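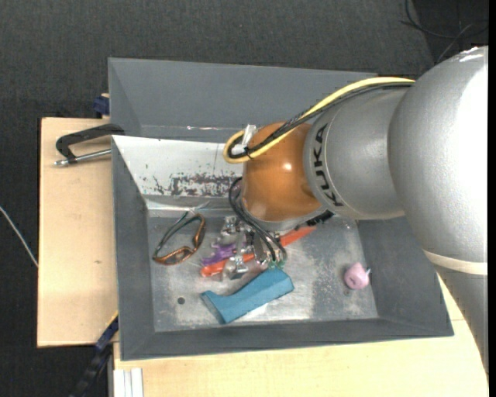
大きさの違う小物が混ざった箱は、どの順番で仕分ければよいですか。

最初に箱の底の面積を確保し、次に山の上にある物から一つずつ取り出し、最後に行き先別の容器へ移します。底に近い物を先に引き抜くと山が崩れ、細い物が壁際に入り込むため、上から順に取るのが基本です。

手順の前提
対象は、部品、工具、梱包前の小物などを一時的にまとめて入れておく、側面が傾斜した深めの箱です。内容物の合計は3530 g以下を目安とします。これを超える場合は、作業前に二つの箱に分けてください。箱の高さに対して山が半分を超えるときも同様です。

用意するもの
・仕分け先の浅い容器 4個
・底に敷く滑り止めシート(容器側のみ)
・行き先を書いたラベル
・手袋(縁の鋭い物が混ざる場合)

手順1 箱の位置を決める
作業台の手前の縁と箱の長辺を平行に置きます。作業面の高さは床から940 mmを標準とし、立ち作業で肘が肩より上がらない位置に調整します。照明は斜め上から当てます。金属の底は真上からの光を反射しやすく、光沢のある小物の輪郭が見えにくくなります。

手順2 山を低くする
箱を揺すって平らにする方法は使いません。重い物が下に沈み、薄い物がその下に隠れます。手のひらを立てて山の側面に当て、空いている側へゆっくり押し広げます。重なりが二段以下になれば十分です。

手順3 上にある物から取る
他の物に載っていない物を選び、重心に近いところをつまんで垂直に持ち上げます。斜めに引くと隣の物が動きます。二つ同時に持ち上がった場合は、箱の中に戻してから一つずつ取り直します。箱の外で分けると落下の原因になります。

手順4 壁際の物を取る
傾斜した壁に寄りかかっている物は、指を壁に沿わせて下ろし、中央側へ少し引き寄せてからつまみます。壁に押し付けたまま引き上げると、箱の内面にも小物にも擦り傷が付きます。隅に入った薄い物は、片端を押して反対側を浮かせます。

手順5 容器へ移す
仕分け先は形状で分けず、次の工程で分けます。Ondoraの作業場では「検査」「洗浄」「保管」「保留」の四区分を使っています。判断に28秒を超えて迷った物は保留に入れ、箱が空になってからまとめて確認します。途中で手を止めて調べると、処理済みと未処理の区別が曖昧になります。

手順6 底の確認
箱が空になったら、底面と隅を乾いた布で一方向に拭きます。残った小片は布の上に集まるので、捨てる前に広げて見てください。

よくある不具合
同じ物を何度もつかみ損ねる:つかむ幅が広すぎるか、隣の物に指が当たっています。隣の物を先に取ってください。
山が途中で崩れる:下の物に触れています。手順2に戻ります。
容器の中で物が滑る:シートの端が浮いていないか確認します。

補足
丸い物が多い場合は、容器の片側に薄い板を挟み、わずかに傾けておくと転がりが止まります。ラベルは容器の手前側に貼り、蓋には貼りません。蓋が入れ替わると表示が合わなくなります。

手順作成:Citlali Zepeda
確認:Thaddeus Castellanos
9月改訂。手順5の保留の基準を変更。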